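Review of the Adutton two-finger gripper kit, after the open day at Ferkamard

Aug 22, 2026

I went to the open day of Ferkamard with one question in my head: can a simple gripper with two fingers handle textiles well enough for a small workshop? I repair and sew covers for chairs and benches, and a large part of my day is moving cloth from one pile to another. The Adutton kit is sold for exactly this kind of work, so I wanted to see it with real fabric before I spend any money.

My review is based on one visit and on the time I was allowed to use the machine myself. I don't own the kit. Please read it with this in mind.

## The visit

Ferkamard is the dealer, not the maker. They have a showroom in front and a workshop behind it, and for the open day both were open. Visitors were let into the workshop in small groups, 20 people in each, and every group got a demonstration of 47 minutes. I found this a strange number, but they kept to it. When the time was over, the next group came in. If you wanted to try something yourself, you had to put your name on a list and come back after lunch, and I did.

The demonstration was led by Wenceslao Valdovinos, who speaks clearly and does not hurry. I liked that he started with a difficult cloth and left the easy one for later. He also let us ask questions while the arm was moving, so I learned more from the people beside me than from the brochure. One woman from a laundry asked about elastic sheets and received a plain "no, not with these fingers".

## What you get

The kit comes with the gripper, one pair of fingers, the pads, a camera for the wrist and the cables. The arm is separate. Ferkamard showed it on an arm from Vovitz, and they say other arms are possible with an adapter plate from Villalobos. I could not test this. The software is included for 2 years, and after this you pay.

The price on the card was 2000 dollars without the arm. For a workshop of my size this is serious money, and I would want the adapter plate included.

## How it handles cloth

The gripper closes from both sides and pinches a fold. For thick and soft materials this works well. In my turn after lunch I asked for felt and fleece, as these are close to what I use under seat covers. The pick was calm and the fingers did not scratch the surface. I looked at the cloth afterwards under the lamp and found no marks.

With thin lining it was less good. The fingers often took nothing, or they took the lining together with the layer under it. Mr. Valdovinos lowered the arm a little and it became better, but then he had to raise it again for the next material. He said that most users save one setting for each fabric. I believe him, but I would like to see this written on the box.

Large pieces are the other weak point. One gripper holds one place, so the rest of the cloth hangs and pulls. If you want the piece flat on the table, a person must still smooth it by hand, or you need a second arm.

## Setup and cables

The pads are easy to clean with a damp cloth, I was told, and a pair can be changed in a few minutes. I changed one myself with the small key from the kit. The screw is not hard to reach, but I would not want to do it with cold hands.

The cables I liked less. They run close to the gripper, and there is no cover over them. In a clean showroom this is fine – in my workshop, with threads and loose ends everywhere, I would buy a sleeve on the first day. I asked if Adutton sells one. Ferkamard promised to find out and send me an answer by email.

The wrist camera gives a close view of the fingers, and for learning it is very useful. You see at once how much material is held. A dark cloth against a fabric with a strong pattern is easy to follow, even for someone who has never used such a machine.
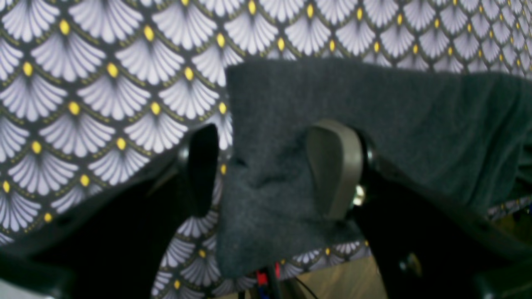

## Noise and safety

The arm is quiet. We could talk normally next to it. The gripper makes a short click when it closes and a longer sound when it opens, and after an hour I did not hear it anymore.

There is a stop button on a cable, and we were all shown where it is before anything moved. I pressed it once by mistake with my elbow. The arm stopped immediately, but to start again took longer than I expected, with three screens to confirm.

## Would I buy it?

For felt, fleece and similar thick materials in smaller pieces, yes, if the work is repeated many times each day. For mixed work like mine I will wait. I need thin fabrics too, and I change material too often.

I give it three and a half stars out of five. The half star is for the pads, they are really well made. If Ferkamard answers about the cable sleeve, I will add it to this review.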